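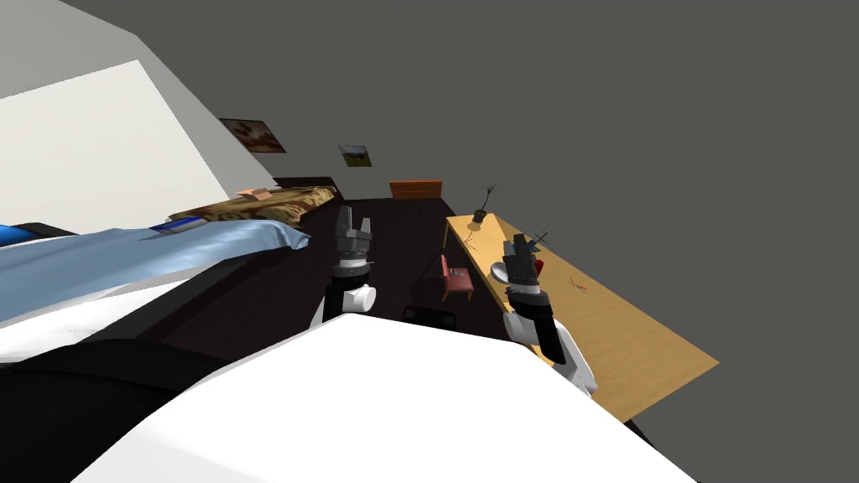 # Iltanow bedroom cell: set-up and maintenance notes

Reading time: 5 minutes

Print this page | E-mail this page

Maintained by Natnael Jemal. Last reviewed Wednesday, December 17, 2025.

## What this covers

Iltanow is the simulated two-arm cell used for the tabletop tasks in the Boros set. These notes deal with setting it up, checking it before a run and putting it right when it drifts. Task definitions and the training code are kept in other folders and have their own READMEs.

The view at the top of the page is a render from the robot's own camera. The room is a bedroom with two beds, a red chair and a long wooden table, and the right gripper is held over the table at the white plate. The horizon is steeply tilted in this view. See "Camera roll" before changing anything.

## Contents of the folder

- cell.yaml – robot base pose, arm limits, gripper settings
- room/ – furniture meshes, wall pictures, textures
- props/ – plate and small tabletop items
- checks/ – the start-up checks described below
- episodes/ – 432 recorded episodes, one folder each
- CHANGES – hand-written, newest entry first

## Setting up

1. Install the Ellov runtime first, then the cell. The cell installer reads the runtime path and will stop if it is missing.
2. Copy cell.yaml to your working folder and edit the copy. The original is overwritten on every update.
3. Set the physics rate to 500 steps per second. Lower rates will load, but the gripper fingers begin to sink into thin objects. The plate is the worst affected.
4. Load the room with no props and let it settle. Both beds and the table are fixed bodies. The chair is not, and it will slide if the base is spawned too near it.
5. Load the props. Anything placed below the table surface will be thrown upwards on the first step.
6. Send both arms to the ready pose with the grippers open.
7. Run the checks.

## Start-up checks

Run these in order. A failure in one usually makes the later ones meaningless.

**Joint zero.** Each arm is driven to zero and read back. If one joint is out, reload the arm. If all of them are out by the same amount, the base pose is wrong and the arm is fine.

**Gripper travel.** Each parallel gripper is opened and closed once with nothing between the fingers. Compare left with right. A difference between the two nearly always comes from an edited cell.yaml in which only one side was changed.

**Self-collision.** The white body is broad and fills the bottom of the camera view up to about the middle, so it is easy to misjudge the gap between it and the upper arm. The check sweeps both arms slowly past the casing and logs any contact.

**Table height.** The right arm lowers until the fingertips touch bare tabletop, then lifts. Move the plate out of the way first or the reading will be high.

## Camera roll

The camera is attached to the robot and takes its roll from the mount frame. Some 14 episodes were recorded with an older mount file that had the roll on the wrong axis. They are marked roll_old in their metadata and are left out of the default split. The image values have not been rotated or cropped.

A tilted view by itself does not mean the cell is faulty. Compare the roll value in the episode header with the one in cell.yaml. If they agree, leave it alone. If they differ, restore the mount file and re-run the joint zero check before recording. Do not correct the tilt by turning the room. Noreen Carroll tried this in August, and every prop position had to be written out again.

## Known faults

- **Gripper tips overlap the plate.** Overlap in a camera view is not proof of contact. Read the contact log for the same step. If the log shows depth as well as contact, check the physics rate.
- **Thin line across the tabletop near the plant.** Visible from some angles. We have not decided whether it is a texture seam or a shadow. It has no collision shape and can be ignored by planners.
- **Plant branches.** The bare, spiky branches are drawn in full but collide as a single upright cylinder. Arms can pass through the outer twigs. Eduard Kuruc has a finer mesh, not yet merged, that slows loading a good deal.
- **Small items on the table.** These can creep if the cell is left idle with physics running. Pause it.
- **Left arm lag.** Seen on machines with the Niserano display driver. Update the driver. Changing the arm gains hides the lag and spoils the recordings.

## Routine care

After every 121 episodes, stop and repeat the full set of checks, then save the log next to the last episode. Clear the mesh cache at the same time. Leaving it longer than that has caused slow loads and, once, a missing bedspread texture.

Replace an arm model as a whole, together with its gripper. Mixed versions load without any warning – the mismatch only shows in gripper travel.

## Licence and use

For research use within partner groups. Ask Anika Obi before passing episodes on. Corrections to these notes go to Noemi Haverford, with the cell.yaml attached.

Contact | © Iltanow maintainers | Back to top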